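实验室记录 2026年1月17日 星期六

今天本来是来补数据的,结果一整天都在跟一次保护性停机较劲。趁还记得清楚先写下来,周一 Ngozi 她们接着用台子的话,麻烦先看完这一篇再上电,尤其是最后那几行。

事情是这样的。上午照常跑灰托盘里的随机抓取,就是 Fivano 那套老流程:相机给位姿,规划器出轨迹,手臂下去夹,夹起来放到托盘另一头,再来一轮。前面一直很顺,顺得我都去泡茶了(这习惯以后得改)。回来的时候手臂停在托盘上方,示教器上一片红,报的是碰撞检测触发,五轴外部力矩超限。可是夹爪下面什么都没碰到!离盘底还有好大一截呢。

我第一反应是又误报了。上周 Ibrahim 也遇到过一次,他当时复位完就接着跑,后来没再出,就没往下查,日志里也只写了一句"碰撞,已复位"。我今天翻到那一句的时候真想给他打电话,后来还真打了。他在电话那头想了半天,说那次也是腕部转到比较偏的角度时停的,具体哪个位姿不记得了。好吧,至少有个方向。

先说我做的第一件蠢事:复位,重跑。大概是手痒。结果换了三个目标都没事,到第四个又停了,还是五轴,还是半空中。这下没法再说是误报了。

于是把自动模式关掉,切到手动低速,开始一个一个排除。

第一个怀疑对象是负载参数。夹爪上个月换过一次指尖,我担心有人改了硬件没改参数。找出 Enda 写的那张配置单对了一遍,质量和质心都更新过了,没问题。顺手又跑了一遍负载辨识,跟单子上的数基本对得上。Enda,错怪你了。

第二个怀疑的是相机标定漂了,目标位姿给得太低,手臂在往盘底压。这个很好验,手动走到标定点看一眼就行,偏差很小,跟上次标定完记的差不多。再说停机的位置本来就悬在半空,压也没处压。这条划掉。

第三个是阈值。外部力矩的阈值是 Valquíria 去年七月定下来的,当时为了保护托盘和里面那些小东西,故意设得偏紧。我承认有那么五分钟,我很想把它放宽一点然后下班。没有放。后来的事证明幸亏没放。

接下来才算干正事。我把停机前后的力矩曲线导出来,叠在一起看,两次的形状几乎一样:五轴的外部力矩先是慢慢往上爬,爬到一半有个小台阶,然后继续爬,最后越线停机。真撞上东西的曲线不长这样,撞上是一下子窜起来的。慢慢爬的这种,更像有什么东西在拽着手腕,越转越紧。

看到这里我就有点明白了,走过去盯着线缆看。

腕部那一捆线,黄的那根加上几根黑的,从夹爪这边绕一个圈,再顺着手臂往回走,圈的顶上有一个白色的小支架卡着。问题在于这个圈的余量。手动把腕部慢慢转,转到某个角度以后,圈就开始收紧;再转一点,线已经绷直了,手指按上去硬邦邦的,像琴弦。这时候看示教器,五轴外部力矩正在往上走。我往回转一点,它就往下掉。来回试了七遍,每一遍都能复现,连那个小台阶都在:线从外壳边上蹭过去的那一下,就是台阶。

所以控制器没说错,它是真的感觉到有外力,只不过这个外力来自我们自己的线。

那为什么以前没事呢?我翻了一下改动记录。走线是上次检修夹爪的时候重新绑过的,记录里写的是"线束重新固定,整理美观"。美观是美观了,余量少了一截。绑的人是我。嗯。

当时我记得很清楚,觉得原来那个圈太大,晃来晃去,怕它扫到托盘边,就往回收了一些,在支架上卡紧。收完以后我只在常用的几个姿态下转了转,没有走到腕部的极限角度。而原来的规划器也很少给出那种姿态,所以一直相安无事。直到本周二 Ese 换了新的抓取采样,Baltasden 那个分支,为了应付贴着盘壁放的物体,它会给出偏转大得多的腕部角度。两件事单独看都没毛病,凑一块就出事了。
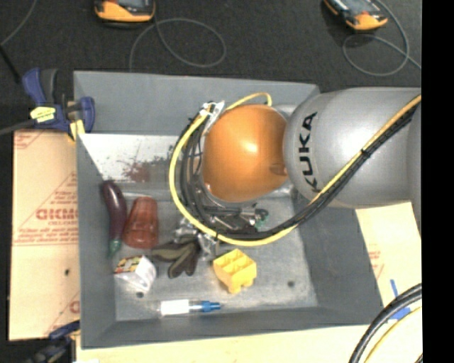
说到贴壁的物体,这也是我今天搞明白的另一件小事。停机两次,目标都不在盘子中间。中间的东西,比如那团皱巴巴的银色锡纸,夹爪差不多直着下去就行,腕部不用怎么转。可是像紫色的玩具茄子那样靠着左壁竖着躺的,新采样就喜欢让手腕拧过去,避开斜的盘壁。我把随机种子固定住,专门挑靠壁的目标走离线仿真,拧过头的姿态一抓一大把。但仿真里没有线!模型里的手臂光溜溜的,规划器当然觉得哪里都能去。

这个点我觉得值得单独拎出来说。我们的碰撞模型里有手臂、有夹爪、有托盘、有桌面,唯独没有线束。Irska 那边的同事以前提过要不要加一个简化的包络,当时大家嫌麻烦,说线是软的,碰一下没关系。碰一下是没关系,拽一下就有关系了。

下午断电以后把线检查了一遍。外皮上有一处磨得发亮,在跟外壳蹭的那个位置,没破,用放大镜看也没看到裂口。通断测了,晃着测也测了,信号都正常。不过我还是把这根列进待更换清单了,毕竟不知道它之前被拽了多少回,日志里只有越线的才会记,没越线的那些次数谁也说不上来。如果我上午把阈值放宽了,估计就会一直拽到哪天真断掉,说不定还是在夹着东西的时候断。想想后背有点凉。

然后重新走线。松开卡扣,把圈放大,手动把腕部转到两头的软限位,在最紧的那一头还留出一指宽的松动,再卡回去。放大以后又要操心另一头的问题,就是圈会不会垂下来扫到托盘,这次老老实实慢速走了一圈盘边,四个角都下去试过,没有扫到。

软限位也临时收了一点,五轴和六轴两头各收5度。Ese 可能会不高兴,因为贴壁的目标会有一部分没有可行解,但在仿真里加上线束包络之前,我宁可它抓不到。等包络加好了再放回去,我不会偷偷放,会在这里写一条。

改完以后跑了300次空走,专挑以前会拧过头的那些目标点,只走到预抓取位就回来,不夹。没有停机。力矩曲线也看了,五轴平平的,没有那个慢慢往上爬的形状了。之后又开夹爪实抓了九次,速度压在低档,也没有报错。样本不多,不敢说彻底好了,周一满速再跑长一点才算数。

有两个地方我还没弄懂,先记着。一是那个小台阶,我说是线蹭外壳,可是每次出现的角度会差一点点,不知道是不是跟线的扭转有关。二是 Ibrahim 那次,日志已经被循环覆盖了,没法比对曲线,只能说很像。以后碰撞停机的日志能不能自动另存一份?我去问问 Ngozi,她写的那个归档脚本应该加一条规则就行。

给后面用台子的人:

碰撞停机以后先不要复位,把力矩曲线存下来再动。我今天第一次就没存,靠第二次才有得看,幸好控制器的缓冲区里还留着第一次的。

阈值谁都不要改,要改先找 Valquíria。

动过线束以后,腕部必须手动走到两头的软限位,光在常用姿态下转一转不算检查。这条是写给我自己的。

Ban 那台备用臂的走线也是我同一天绑的,今天来不及看了,已经贴了条子,没检查之前别上电。

示教器上的速度倍率我走之前留在低档,没有调回去,周一开机要是觉得它慢吞吞的,别急着查故障,先看那里。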